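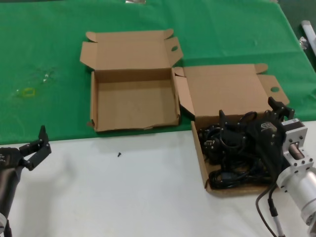
March, a bit after 4 in the afternoon. Zarnia is still crawling! I opened the kiln this morning and the new batch had pulled back from every sharp edge again, little bare islands all over the Paucar clay, and it looks fine on the white stoneware, so I'm blaming the fit or the dust or both. Went to 2175 on the Prarell controller with the usual short hold. I want the bad tiles kept apart from the good ones this time (last batch got mixed up and I spent an evening guessing), so they'll be labelled and stacked separately, one stack per clay.

Mixed 3000 grams dry, which was too much for something I don't trust yet. Sieved it twice through the 80 mesh and still got a few lumps of what I think is zinc. The bucket settles like concrete overnight. A pinch of Epsom salts helped, then I added another pinch and got pudding, so somebody please write down how much a pinch is (I know, I know, that would be me).

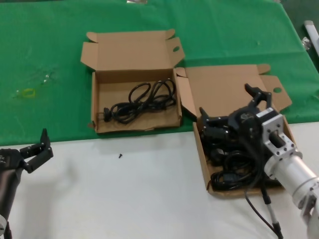
Odalys Brenk

OK, plan for the next round. Wipe half the Paucar tiles with a damp sponge and leave the other half dusty, same dip, same shelf. If only the dusty ones crawl I'll feel silly but happy. I also want to try calcining half the kaolin, which the old Firkus handout swears by for anything with this much clay in it. The specific gravity is sitting at 1.54 and I'd like it a little thinner, because the second coat cracked while it was drying and I dipped anyway. Yes, I saw the cracks. Yes, I dipped.

Oh, and the color! Where it did stay put it's gorgeous, a sort of buttery gray that breaks to rust on the rims. That's why I'm not giving up on it.

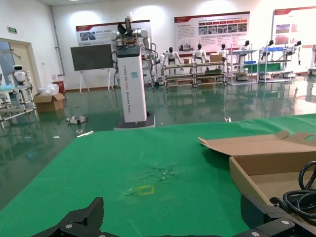 Penciled in the margin when I came back from washing up: if the raw coat cracks, wash it off and start over, no firing will heal that, and try the calcined kaolin before you touch the water. Fair enough. I'll do the kaolin first and leave the bucket alone until the tiles are out. Need to buy more cone 6 witness cones, we're down to the broken ones.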